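Posts Archive Tags Contact

Blog > Kitchen > Surfaces

This site uses cookies to remember your settings. Accept | Decline

Resealing the marble

Marble is mostly calcite, and calcite reacts with acid. A sealer slows absorption of oil and coffee. It does nothing against etching, so lemon juice will still leave a dull spot on a sealed counter.

I test with water every June. Put down a small puddle, wait 5 minutes, wipe, and check for a dark patch. Last Sunday the strip by the sink went dark. Lucian applied two thin coats of Stulberg penetrating sealer, 3 hours apart, and buffed off the excess each time.
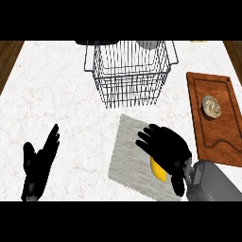 Can an etch mark be sealed over?

The sealer soaks in below the surface and leaves the mark as it was. Polish first with marble polishing powder and a damp felt pad, let the stone dry overnight, then seal.

The tin from Clelumari was too coarse for a polished finish. I returned it.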